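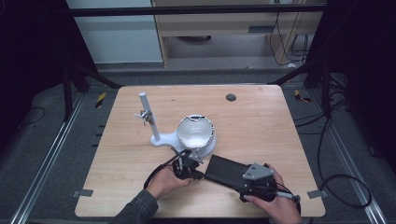
Zineb Badawi asked, after reading the first version of this section, whether a person could skip all the marking up and just read the passage over a few times at the breakfast table. Well, you can! Plenty of good readers do. But if you're new to the rota, or you've been doing it for years and your stomach still drops when the psalm ends, try it my way for a month and then throw out whatever doesn't help.

Section 4: Getting a reading ready

You should already have your date and your reading from Section 3. If you have a date and no reading, go back and look at the season table first, and if that makes no sense either, call Peninah Temba. I call her myself in the weeks after Epiphany when the numbering goes peculiar.

What you'll need

A printed copy of the passage, in large type, that you're allowed to scribble on
A pencil
A Bible with the chapters before and after your passage in it (so, a whole Bible, not the leaflet)
Fifteen quiet minutes, on three or four different days

Note: Print from the same translation we read from at Kitholm. I once practiced all week from the one I grew up with and then stood up in front of a page where every second word was different. I got through it. I wouldn't say more than that.

4.1 First pass: find out what it is

1. Read the passage silently, start to finish, without stopping at the hard names.

2. Read it again with the chapter before it. Lectionary readings get cut out of longer things, and the cut sometimes falls right after the sentence that explains everything.

3. Decide what sort of writing you have. A story, a letter, a law, a poem, a prophet shouting at somebody. Write the word at the top of your sheet.

4. Write down who is talking and who is listening. In the prophets this can change three times in six verses, so put a little mark in the margin at each change.

5. Say in one sentence, out loud, what happens or what's being argued. If you can't, go back to step 2.

Step 5 is the one everybody wants to skip, and I do understand. It feels like school. But a congregation can hear the difference between a reader who knows where a sentence of Paul's is headed and one who is hoping to find out on arrival, and some of those sentences are very long indeed.

Example: Psalm 90 is a prayer. It talks to God nearly all the way through, and it moves from how short our lives are to asking for gladness in the morning. So on my sheet it says PRAYER, then "us to God," then a line where the asking begins. My whole preparation for that psalm comes down to not sounding gloomy after that line.

4.2 Second pass: names and places

1. Circle every name you would hesitate over.

2. Look each one up in the pronunciation list at the back of the reader's folder. If it isn't there, ask one of the other readers, settle on a version, and stay with it.

3. Write it above the printed word the way it sounds to you. Use your own spelling. Mine for Phrygia looks like a kitchen appliance.

4. Say the name ten times by itself, then five times inside its sentence.

5. If there's a list of names, as at Pentecost, clap the rhythm or tap it on the table. It goes much better once it has a beat.

Caution: Don't stop and correct yourself over a name. Say it firmly and keep walking. Khôi Từ read the whole Pentecost list last year with one of the nations in the wrong place, at a lovely steady pace, and people told him afterward how well it went. A wobble draws more attention than a mistake does.

Note: Names in the readings belonged to people, and names in the pews do too. When you read the prayer list (Section 6), ask ahead of time how a family says theirs. Don't guess.

4.3 Third pass: marking for breath

Now sharpen the pencil. I use only four marks, and I've tried more and ended up with a page I couldn't read at all.

One slash / for a short breath
Two slashes // for a real stop
A line under the one word that carries the sentence
An arrow at the end of a line when the sense runs on and you must not drop your voice

1. Put the double slashes in first. They go where the thought turns, and that may or may not be where the verse number is. Verse numbers came along very late and know nothing about breathing.

2. Put in the single slashes. Read aloud as you do it, at full voice, standing.

3. Underline one word per sentence. One! If you've underlined four you haven't chosen yet.

4. Draw your arrows.

5. Read it through again and rub out a third of what you marked.

Caution: Watch out for leaning on the little words. There's a church voice that many of us picked up without noticing, which goes up on "and" and comes down on "of," and it makes everything sound the same. The cure is to tell the passage to somebody in your kitchen in your own words first and then read it, trying to hang on to the tune you had when you were just talking.

4.4 Fitting your voice to the reading

Stories want to move along. Letters want to be a bit slower than you think, with a good look up at the end of each point. Poetry, meaning most of the psalms and a great deal of Isaiah, usually says a thing and then says it again from a different side, so let the second half answer the first and leave a small gap between.

Speech inside a story is where people go wrong in both directions. You're not putting on a play, so no growling for Goliath. You also shouldn't read Mary Magdalene in the garden as though it were the minutes of a meeting. I aim for how I'd repeat something my sister said on the phone — you can tell it's her, but I'm still me.

Numbers deserve a little care too. When Acts 2 gets to the 3,000 who were baptized that day, give it room. It's an astonishing figure and it tends to get mumbled on the way to the next bit.

Then there are the hard readings: the violent ones, the ones about wives and slaves, the ones in John that have been used cruelly against Jewish people. My advice is to read them plainly, without apology in your voice and without relish. If you're truly troubled, talk to whoever is preaching well before the day. They may want to take it up in the sermon, or they may choose the alternate reading. Please don't edit it on your feet. These words have been worked over and fought over for the better part of 2,000 years, many of them longer, and the lectern isn't the spot to settle it.

4.5 Rehearsing in the building

Try to do this once for every reading while you're new. The side door at Bravstead Road is open from four in the afternoon until choir.

1. Walk up from the seat you'll be sitting in. Time it if you like. It's farther than it looks.

2. Put your sheet on the lectern, on top of the big Bible, and check that you can see the bottom line without ducking.

3. Set the microphone at chin height, a hand's width away. Leave the switch alone (see Section 8).

4. Read the introduction line: "A reading from the second letter to Timothy." The sheet may say 2 Timothy. You say "the second letter to." Never "two Timothy."

5. Stop. Count to three in your head. Then begin.

6. Read the passage through at the pace you've marked. Pick a listener at the back, or a pillar, and aim for that.

7. Count to three again before the closing words. Those two silences will feel enormous. From the pews they're hardly there.

8. Walk back down at the same speed you went up.

Note: If you use reading glasses, rehearse in them. If you have two pairs, mark which ones in your folder.

Note: Anybody who can't manage the chancel step can read from the standing microphone on the floor. No need to ask ahead, just tell the verger when you arrive and it'll be moved over.

4.6 The week itself

Read the passage once a day, out loud, and otherwise leave it be. Some of my favorite moments with Scripture have come on about the fourth day of this, with my hands in the dishwater, when a line I've been practicing as a piece of diction suddenly turns around and speaks to me. I can't put that in as a numbered step, but I'd be sorry to leave it out of the manual.

The night before, put your marked sheet in your coat pocket and a clean copy in your bag. In December add a throat lozenge and check for a changed service time, particularly around the carols.

If something goes wrong

You lose your place: stop, find it, go on. Don't say sorry.
The wrong page is open: your sheet is on top anyway. Use it.
The microphone dies: take a step forward, lift your chin, slow down.
You're asked to read with no warning at all: do 4.1 step 4 and 4.2 step 1 during the opening hymn and let the rest go.
You feel faint, or you start to cry: both have happened to me. Sit down, or wait. The reader for the second lesson has been told to come up and finish for you, and you'll do the same for them when it's your turn in that seat.

Psalms that are sung or said in halves with the congregation work differently, and those are in Section 5.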